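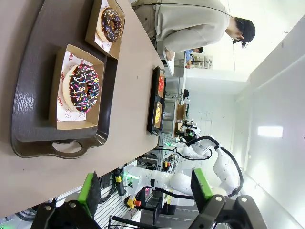
Stock liners are the quiet bulk of printed food paper. A shop that can't afford its own design, or doesn't care to have one, buys sheets with a ready-made pattern and lays them in trays, boats and baskets. Of the 140 liners in our collection, over 60 carry no shop name at all, and these turned out to be the ones we most enjoyed working with. Their designers had to please every kind of seller at once. A sheet may end up under fries, under a slice of cake, or under a ring donut like the one in Figure 1, with its chocolate glaze, rainbow sprinkles and white drizzle, where red lettering still reads "SMILE" and "YUMMY" on the paper beneath. The words have to suit all of these foods, and they have to go on making sense when a good part of the sheet is hidden. That second demand interested us far more than we expected when we began.

We call it the problem of the covered page. A poster is designed to be seen whole. A liner almost never is, at least until the meal is over, and by then it may be torn, folded or soaked with oil. Haverford was the first of us to notice how strongly this shapes the layout. Sheets in the older part of the collection tend to have a single central motif, often a chef or a rooster, which vanishes the moment food is put down. Most of the newer sheets scatter short words and small drawings across the surface, so that something will show at the rim wherever the food happens to sit. The change is lovely to follow through the folders. You can watch the rooster shrink, move into a corner, and then come back as a whole flock.

Short words do well under these conditions. We sorted every wording in the unbranded group into five types: commands, exclamations, claims about quality, claims about origin, and jokes. Commands and exclamations were by far the most common, and they were also the shortest. A word such as "yummy" is hard to place in a grammar of advertising. It makes no promise on behalf of the seller. It sounds like something the eater would say, printed in advance, and several people we interviewed heard it that way. Noelia Arrieta, whose family ran a snack counter in Inden for most of her childhood, told us that customers used to read the liner aloud to their children and then wait for the child to repeat it.

The command "smile" behaves differently. It tells the eater what to do, yet none of our interviewees felt ordered about. Kubiak suggests that the small faces often printed beside it carry much of the tone, much as a raised eyebrow does in talk. We like this idea a great deal, and we tested it in a simple way. We prepared plain typed versions of the wordings, with no drawings and no color, and asked people at the Nyaga street market on a Thursday to tell us who seemed to be speaking. Without the faces, "smile" was often given to a photographer or a dentist. "Yummy" was given to a child nearly every time.

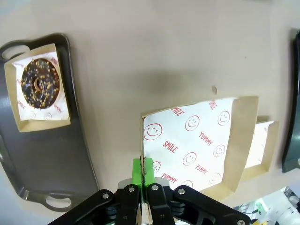 Color was harder to study, and here we lean on people who know the trade. Iraklis Stamatopoulos spent his working life on the presses at Okuvex and was generous with both his time and his boxes of spoiled sheets. He explained that most stock designs at the plant were planned for a single ink. A second ink meant a second pass, and in a second pass the paper had more chances to stretch. Red was the usual choice of the sales office, which believed it looked warm next to fried food. Stamatopoulos himself preferred a dark green — he still has a roll of it in his garage — but green orders were rare outside the salad bars.

His account helped us make sense of a puzzle in the Gollex sample books. The two books that survive offer the same patterns in several colors, with prices that don't differ, yet the red pages are the only ones with worn corners and pencil marks. Buyers clearly turned to them first. We can't say how many went on to order from them. The order ledgers are missing, and we would be delighted to hear from any reader who knows where they went.

There is also the matter of repetition. Because stock paper comes off a wide roll and is cut to size afterward, the cutter doesn't always respect the pattern. Words are sliced in half, and a row of drawings may begin with a single ear or the tip of a hat. Shop owners rarely complained about this. One told us he had used the same pattern for years without seeing that every sheet had half a word along its left side. Kolev has argued that such cuts make the paper feel like fabric, something that runs on past its own edges, and we think he is right for the smaller patterns. For the large ones the effect is closer to a misprint.

All of this leaves open the question of how much of a liner people take in while they eat. Our interviews relied on memory, and memory favors the odd and the funny. A man who could recite a joke about onions word for word had no idea what color it was printed in. The table observations described in the next section were set up with this gap in mind, and they begin at the point where the food is set down and the first part of the pattern disappears.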